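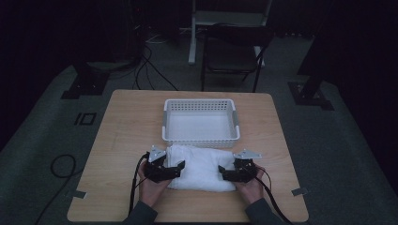 White towel and the white basket with gray clips, on the square table.

Towels and Baskets: Pictures from Our Folding Room

Welcome to the gallery page of Skastex. We are a small textile shop in Skostov, and in September we put our towels and baskets in order before the cold season. Many customers write to me and ask how the towels look when they are folded, and which basket is good for them, so I collected my answers on this page.

About the towel
It is the plain white one, model Pusta. It is soft and it does not keep a very sharp edge after folding, so please do not worry if yours looks a little bunched on the top. Mine do also. I fold in half, then again in half, and then I press the two sides a little toward the middle before the towel goes in the basket. We have 265 of them in stock at this moment, all in white. The gray ones will come later, I hope before winter.

About the basket
The model name is Pathirana. It is white plastic, rectangular and quite shallow, with small square holes along the walls and a gray clip on each end. The floor of the basket is flat, and this I like very much, because a folded towel lies straight on it. The holes let the air go through. For washing the basket I use only warm water and a soft brush. If a clip becomes loose, write to me and I will send 2 new ones in an envelope.

About the table
The top is light wood with a weak grain. I had it over 20 years at home before it came to the shop. A square table is better for folding than a long one, in my opinion, as you can come to the towel from every side. Wipe it first, always. White towels show every small thing.

Orders and questions
We send orders up to 20 towels in one box. For bigger orders please write first and I will tell you the price of sending. You can also visit us in the morning, from nine o'clock, and touch the towels before you decide.

Text: Mahfuz Sheikh, Skastex, Skostov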